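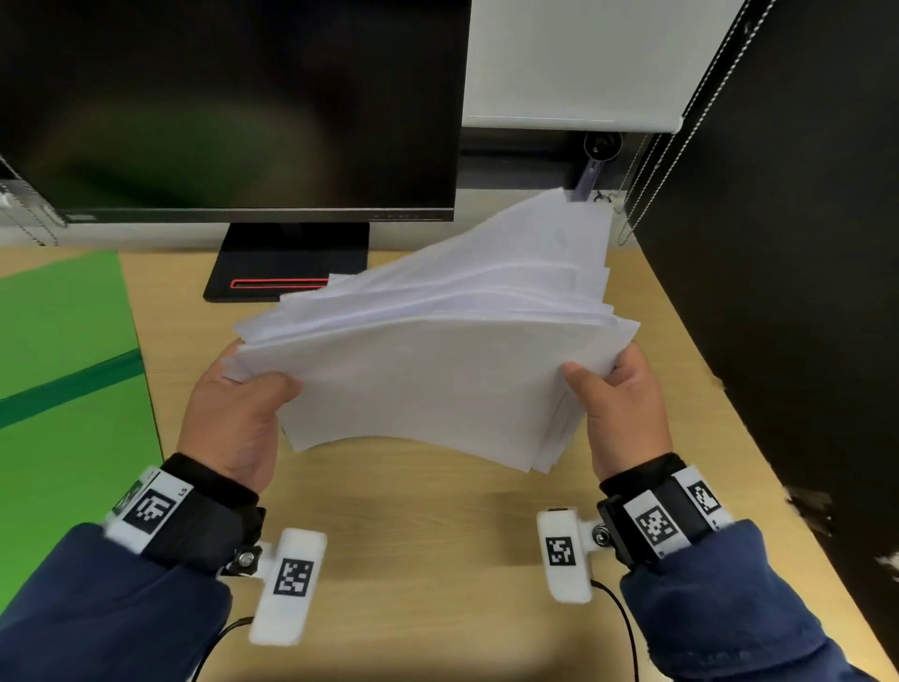 Remura bench plans and parts pack

I've been making furniture in my little workshop in Putstead for 13 years, and the Remura is the piece I get asked for most. It's a plain hallway bench with a lift-up seat, and it's a lovely job for a long weekend if you can already cut a square joint.

The pack has the full drawings, a cutting list and all the fixings. You buy your own timber. I use ash from the Varghese yard, but oak or even decent pine will do – just let it settle indoors for a week or two first!

Seat height: 45 cm
Length: 91 cm
Hinges: 3, brass, with screws
Finish: not included (I like hard wax oil)

The seat overhangs the front rail by a thumb's width, so please don't trim it flush like I did on my first one. It looked awful and pinched everybody's fingers. 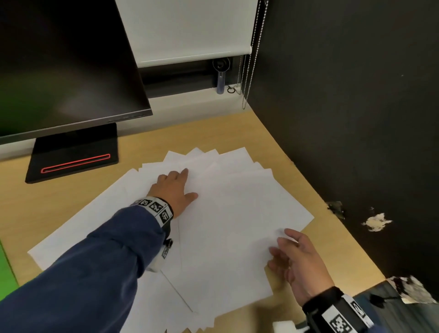
Monitor and window blind

Packs go out from Gornness by second class post. Orders placed before 20th May get the older drawings with the fixed seat sheet added in, which I rather miss. If you'd like a longer bench, drop me a line with your wall width and I'll redraw the rails for you.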